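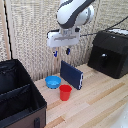 Ticket 311
Betreff: Tischplatte Laltard bleibt nach dem Ölen klebrig, außerdem Frage zu den dunkleren Streifen
Kundin: Gintarė Lapiņa
Bearbeitung: Raimonds Toom, Kundendienst Flostidau
Status: gelöst

Gintarė Lapiņa, 8:12 Uhr

Guten Morgen liebes Flostidau-Team,

ich hoffe, ich bin bei Ihnen richtig, und entschuldige mich gleich dafür, dass es etwas länger wird. Wir haben die Laltard-Platte seit dem Frühjahr und mögen sie wirklich sehr, auch weil sie so schön hell ist und nicht so eine strenge Ausstrahlung hat wie unser alter Tisch. Anfang Oktober habe ich mir dann ein Herz gefasst und sie zum ersten Mal selbst nachgeölt, mit dem Sproģis Hartöl, das Sie damals beim Kauf empfohlen hatten. Ich habe die Anleitung gelesen (zweimal!), alles freigeräumt, abgewischt und mit einem Lappen schön satt aufgetragen.

Seitdem klebt sie. Nicht so, dass man daran festhängt, aber wenn man mit der flachen Hand darüberfährt, bremst es. Und wenn etwas länger darauf gestanden hat, gibt es beim Hochheben ein kleines schmatzendes Geräusch. Am deutlichsten merke ich es an dem dunkelblauen Quader, den wir hochkant aufgestellt hatten, und an dem roten Plastikkegel, der öfter mal über Nacht auf dem Tisch bleibt. Bei dem Kegel mache ich mir außerdem Sorgen, dass die Farbe irgendwann ins Holz wandert. Kann das passieren?

Und wenn ich schon schreibe: Ein paar Streifen in der Platte sind etwas dunkler als die anderen, eher honigfarben. Einer läuft im vorderen Bereich quer durch, ein anderer weiter rechts. Waren die immer schon so oder habe ich dort zu viel Öl erwischt? Ich kann es beim besten Willen nicht mehr sagen, und mein Mann behauptet, die seien neu. Er behauptet allerdings auch, wir hätten den Vorhang erst seit dem Sommer, und der hängt dort seit dem Einzug.

Herzliche Grüße
Gintarė Lapiņa

Raimonds Toom, 9:40 Uhr

Guten Morgen Frau Lapiņa,

vielen Dank für die ausführliche Nachricht, so lese ich das am liebsten, dann muss ich nicht fünfmal nachfragen. Ein bisschen nachfragen muss ich trotzdem:

Wie lange haben Sie das Öl einziehen lassen, bevor Sie den Überschuss abgenommen haben?
Haben Sie den Überschuss überhaupt abgenommen?
Wie viel ist von der Dose noch übrig?
Wissen Sie zufällig, wie feucht es im Raum ist?
Hängt der Vorhang bis auf die Platte oder nur dahinter?

Zu den Streifen kann ich Sie vorab beruhigen. Die Platte ist aus vielen einzelnen Leisten verleimt, und die suchen wir nicht auf einen gemeinsamen Farbton hin aus. Helle und etwas dunklere Leisten liegen deshalb nebeneinander. Wenn die Farbe entlang einer geraden Fuge wechselt, kommt sie vom Holz. Ein Ölfleck hält sich nicht an Fugen, der läuft rund oder wolkig aus. Schauen Sie einmal bei Tageslicht schräg darüber, dann haben Sie es gleich. Öl holt solche Unterschiede allerdings etwas kräftiger heraus, insofern hat Ihr Mann vielleicht doch ein wenig recht.

Den Kegel und den Quader bitte vorerst woanders hinstellen.

Viele Grüße
Raimonds Toom

Gintarė Lapiņa, 11:25 Uhr

Lieber Herr Toom,

das ist ja nett, dass Sie sich so schnell melden! Also der Reihe nach. Einziehen lassen habe ich es über Nacht. Abgenommen habe ich nichts, ich dachte, das Holz nimmt sich, was es braucht, und der Rest trocknet eben. Von der Dose ist kaum noch etwas da. Das Hygrometer im Flur zeigt 57 Prozent, das steht aber wie gesagt im Flur und ist schon älter.

Der Vorhang (so ein grob gewebter, beiger, mit viel Struktur) reicht bis an die hintere Kante der Platte. Jetzt, wo Sie fragen: Ich habe gerade nachgesehen und dort hinten haben sich tatsächlich ein paar Fussel festgesetzt. Auf den ersten Blick sieht man das nicht, man muss schon mit dem Finger drübergehen.

Die Fugen habe ich mir auch angesehen. Die dunkleren Streifen hören genau dort auf, wo die nächste Leiste anfängt, schnurgerade. Mein Mann nimmt die Sache mit dem »ein wenig recht« übrigens mit großer Genugtuung zur Kenntnis.

Eine Frage habe ich noch zu den feinen dunklen Pünktchen und Strichen. Die sind über die ganze Platte verteilt, und ich bin mir jetzt bei allem unsicher, auch bei denen.

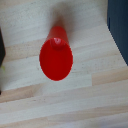 Den roten Kegel habe ich wie gewünscht weggestellt, er wohnt jetzt vorübergehend auf der Fensterbank, und der Quader leistet ihm Gesellschaft. Muss ich sie auch abwischen? An der Unterseite fühlt sich der Quader leicht fettig an.

Liebe Grüße
Gintarė Lapiņa

Raimonds Toom, 13:05 Uhr

Liebe Frau Lapiņa,

dann haben wir die Ursache. Das Öl härtet nur in einer sehr dünnen Schicht ordentlich aus. Was oben stehen bleibt, bildet eine Haut, und darunter bleibt es weich. Ich habe das eben noch mit Indrek Priedītis aus unserer Werkstatt besprochen, der die Platten vor dem Versand ölt, und er sieht es genauso. Kaputt ist nichts, es macht nur ein bisschen Arbeit.

Gehen Sie bitte so vor:

Zuerst den Vorhang zur Seite binden oder die Platte ein Stück nach vorn ziehen, damit hinten nichts mehr anliegt.

Die Fussel mit einem trockenen Tuch abnehmen. Was festsitzt, dranlassen, das kommt im nächsten Schritt mit herunter.

Eine kleine Menge frisches Hartöl auf die klebrige Fläche geben und mit einem weißen Pad einreiben. Das klingt verkehrt herum, ich weiß, aber das frische Öl löst das alte an. Arbeiten Sie in Abschnitten, immer in Richtung der Leisten, nicht kreisförmig.

Nach zehn Minuten mit einem fusselfreien Baumwolltuch alles abnehmen, wirklich alles, bis das Tuch nicht mehr schmiert. Lieber noch ein frisches Tuch holen als mit dem vollen weiterwischen.

Wenn es sich an einer Stelle danach immer noch stumpf anfühlt, über Nacht warten und am nächsten Tag mit Körnung 600 ganz leicht in Faserrichtung darübergehen. Danach trocken abwischen.

Die Tücher bitte ausgebreitet im Freien trocknen lassen oder in einem geschlossenen Blechgefäß mit Wasser aufbewahren. Ölgetränkte Lappen können sich von selbst entzünden, wenn man sie zusammengeknüllt liegen lässt. Ich schreibe das in jedes Ticket hinein, auch wenn die Leute es schon wissen.

Die Pünktchen und Striche sind Maserung, die gehören dazu. Bitte nicht daran herumschleifen.

Quader und Kegel mit lauwarmem Wasser und einem Tropfen Spülmittel abwischen und abtrocknen. Was die Farbe angeht: Bei durchgefärbtem Kunststoff habe ich auf geölten Platten noch keine Verfärbung gesehen. Ob Ihr Kegel durchgefärbt oder lackiert ist, kann ich von hier aus nicht beurteilen. Stellen Sie ihn einfach erst wieder hin, wenn das Öl ausgehärtet ist, und in den ersten Wochen nicht über Nacht.

Herzliche Grüße
Raimonds Toom

Interne Notiz, Raimonds Toom, 13:20 Uhr

Anleitung zum Sproģis Hartöl, Abschnitt »Auftragen«: Der Hinweis auf das Abnehmen steht erst auf der Rückseite, unter der Pflegetabelle. Bitte an Telma Henríquez weitergeben, der Satz müsste nach vorn. Kundin hat die Anleitung nach eigener Aussage zweimal gelesen und ihn trotzdem übersehen, und das glaube ich ihr sofort. Kulanz: Pads und eine kleine Dose Öl schicken, Versand über Ridirel.

Telma Henríquez, 14:48 Uhr, intern

Ist notiert, kommt in den nächsten Druck. Bis dahin lege ich den Paketen einen Zettel bei. Pads sind da, kleine Dosen auch, geht heute noch raus.

Gintarė Lapiņa, 17:30 Uhr (vier Tage später)

Lieber Herr Toom,

das Paket kam so schnell, dass ich erst gar nicht wusste, was darin ist, ganz herzlichen Dank auch dafür! Ich habe mir gleich am Vormittag die Zeit genommen. Der Vorhang ist jetzt mit einem Geschirrtuch hochgebunden, das sieht ein wenig nach Theaterbühne aus, aber es hält.

Das Abnehmen hat deutlich länger gedauert als das Einreiben, und ich habe einen halben Stapel alter Kopfkissenbezüge verbraucht. Es kam richtig gelbes Zeug herunter. Heute ist der zweite Tag danach, und die Platte ist fast überall glatt. Nur hinten, wo die Fussel saßen, bremst es noch auf einer Fläche so groß wie ein Frühstücksbrettchen. Soll ich dort gleich schleifen oder lieber noch einmal ölen?

Die Lappen hängen einzeln auf der Leine im Hof. Die Nachbarin hat schon gefragt, ob bei uns alles in Ordnung ist.

Raimonds Toom, 17:52 Uhr

Das klingt doch sehr gut! An der Stelle hinten bitte schleifen, mit dem 600er und fast ohne Druck, und danach nicht mehr nachölen. Die Fasern vom Vorhang stecken dort vermutlich im Öl, die bekommt man mit dem Tuch allein schlecht heraus. Den Vorhang lassen Sie am besten noch eine Woche oben.

Gintarė Lapiņa, 10:15 Uhr (am folgenden Tag)

Geschliffen, abgewischt, glatt! Ich bin so erleichtert, dass ich eben eine ganze Weile nur mit der Hand darübergefahren bin. Die dunkleren Streifen gefallen mir inzwischen sogar besser als die hellen, seit ich weiß, dass ich daran nicht schuld bin.

Kegel und Quader sind abgewaschen und warten noch auf der Fensterbank. Ich gebe ihnen die Woche, die der Vorhang auch bekommt, dann kann ich mir das besser merken. Von mir aus dürfen Sie das Ticket schließen. Und grüßen Sie bitte Herrn Priedītis in der Werkstatt unbekannterweise.

Raimonds Toom, 10:31 Uhr

Richte ich gern aus, er freut sich bestimmt. Beim nächsten Ölen reicht übrigens ein Esslöffel für den halben Tisch, und nach zehn Minuten kommt der Rest herunter. Ich schließe das Ticket jetzt. Falls doch noch etwas klebt, einfach auf diese Nachricht antworten, dann geht es automatisch wieder auf.

Status geändert: in Bearbeitung → gelöst
Kategorie: Oberfläche, Pflegeöl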